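Level 2 at home on a 30 amp circuit, worth going bigger?

pletetti_owner
Joined: January
Posts: 12

We bought a used Pletetti hatchback and I need to get charging set up in the garage. The previous owner of the house left a dryer outlet on a 30 amp breaker, and we moved the dryer to gas. The electrician who came out wants to pull a new 60 amp line, and his price is more than I planned on. My commute is 30 miles each way. Do I need the bigger line, or can I use what is there?

rorard_dan
Use what is there. On a 30 amp breaker you can pull 24 amps continuous. At 240 volts that puts back more than your commute in one evening. I did it this way for two winters with no trouble.

stasiv77
I disagree with Dan. It works until you have two electric cars, and then you pay the electrician twice. The trench or the wall only gets opened once if you do it right the first time. Mine runs at 48 amps and I never think about it.

rorard_dan
He has one car. He asked about one car.

stasiv77
So did I, when I had one car.

Matěj Jelínek
Two things to check before anybody argues about amps. First, how old is the dryer outlet? If it is the three-prong type there is no separate ground, and you should not plug a car charger into it. Second, a cheap dryer outlet is not made to run at full load for hours every night. I replaced mine with a heavier one and it was not expensive. Hardwiring is better still.

pletetti_owner
It is a four-prong. I don't know the brand. The plug goes in pretty easily, if that means anything.

Matěj Jelínek
It means replace it. The plug should be hard to push in. A loose one heats up. Turn the breaker off first.

kw_hannah
Also find out what your car can take. The early Pletetti cars had a small onboard charger, and a bigger circuit won't make them charge any faster. Look at the sticker inside the charge door or in the back of the manual.

pletetti_owner
Manual says 6.6 kW max.

kw_hannah
Then at 24 amps you are getting 5.7 or so out of a possible 6.6. The 60 amp line gains you almost nothing with this car.

stasiv77
With this car. He will own the house longer than the car.

northlot
I'm going to be the odd one out and say skip home charging for a while and see how you do on public stations. There are 12 plugs in the Stedthorpe garage and I have done all my charging there since I moved.

rorard_dan
I tried Stedthorpe twice and both times the plugs that weren't broken had gas cars parked in front of them. I would not plan a commute on that.

northlot
Go before 7 in the morning. I have had to wait 5 times in a year.

kw_hannah
He has a garage with 240 in it. Why would he drive somewhere at 7 in the morning?

pletetti_owner
I think I'm going to keep the 30 amp circuit, replace the outlet and set the charger to 24. Had a talk about it with my wife over dinner and she would like to spend the money on something else. We don't expect a second electric car soon.

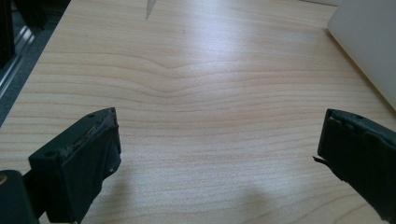 Update from pletetti_owner: outlet is in

New outlet went in without any problems. The plug takes a real push now. Car came home at 31 percent, I plugged in at 9 pm, and it was full when I got up. The range estimate in the morning said 107 miles. I put my hand on the plug before bed and it was a little warm but nothing I'd worry about.

Matěj Jelínek
A little warm is fine. Check the screws again in a month, they can settle.

stasiv77
Glad it works. I still would have run the 60.

rorard_dan
We know.

pletetti_owner
Does anyone set a departure time, or do you just let it start when you plug in? My night rate begins at 11 and the timer menu in this car is confusing.

kw_hannah
Start a new thread for that one, the Pletetti timer has its own problems.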